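Robot Folders Get Their Own Corner at Netside Laundry

The folding room at Netside has always been the loudest place in the building, and for once the noise is about something new. The commercial laundry has started using pairs of small robotic arms to fold T-shirts, and the crew that used to do every one of them by hand is having a great time with it!

The project goes by the name Kada. Each station is a plain white table with an arm on either side, and the two work toward each other over a single shirt. One shirt at a time may not sound like much next to the big ironers that handle the sheets, but T-shirts have been the holdout for years. They come out of the dryers in every size and every state of tangle, and until this fall every last one went through human hands.

On its best shift so far, Kada folded 353 shirts. The hand folders did 834 on the same shift, so people are still well ahead, and they've written both numbers on the whiteboard by the break room door where everybody can see them.

What has changed is how the day goes. Folding used to be a full shift on your feet at one table, making the same moves from 6 a.m. on. Folders now trade places every two hours. One stretch is hand folding, the next is running the arms – laying out shirts, pulling the bad folds, restarting a station when it gets stuck – and the one after that is sorting or packing. Several folders say their wrists and shoulders feel better at the end of the week, and a couple of them have gotten really good at spotting a fold that's about to go wrong.

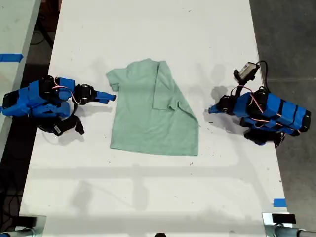
Is anyone losing a job over this? Netside says all 56 people in the folding room are staying on, and running the arms has been added to the job description at a slightly higher hourly rate.

Training takes four shifts and is open to anyone in the room. The first group finished in November, and the sign-up sheet for the second filled before lunch. Folders also get a say in what the arms learn next. Polo shirts won the last vote by a mile (those collars!), with kitchen aprons in second place. Fitted sheets got a few votes too, which the project team has promised to think about.

There are still things to work out. Thin fabrics slide around, long sleeves are off the list for now, and the folders want a stop button they can reach without leaning over the table. New buttons are on order.

Netside plans to add two more stations in the spring, next to the window, where the old steam press used to be.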